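Gripper procurement planning

Gripper procurement planning is the part of a robotics budget that deals with the end effector, its spare parts and the equipment for testing it. It is normally prepared before the order for the arm itself, as the choice of gripper decides the payload, the cabling and a large part of the yearly cost.

Background

In small warehouses and shops the gripper was for a long time bought as an accessory. The planner Asmaa Farouk, who worked for the equipment dealer Benkirane, proposed to give it a separate line in the budget. Her method was first used at the Tandamholm distribution site and was later taken over by the integrator Kamex.

Contents of the plan

A plan usually covers a period of 3 years. It lists the objects which the gripper must handle, the widest opening that is needed, and the parts that wear out. Fingertips are counted as consumables, while linkages and joints are counted as repairable parts. Many buyers also reserve money for a test shelf, stocked with goods of mixed shape and surface.

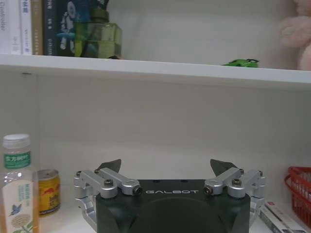 A Galbot gripper with open fingertips at a shelf holding a bottle, a can and a red basket.

The test shelf is cheap compared with the gripper, but it is often forgotten. In the Tandamholm plan it had a budget of 260 euros, goods included. Transparent bottles, metal cans and boxes lying at an angle are recommended, because each of them puts a different demand on the gripper and on the camera.

Schedule

Delivery of a gripper is commonly planned at 6 weeks, and acceptance tests follow after this. Kamex asks its customers to send the object list by April if the installation should be finished in the same year. The planning sheet Ekis, which is published by Benkirane, includes both dates and a column for training of staff.

See also
End effector
Total cost of ownership
Acceptance testing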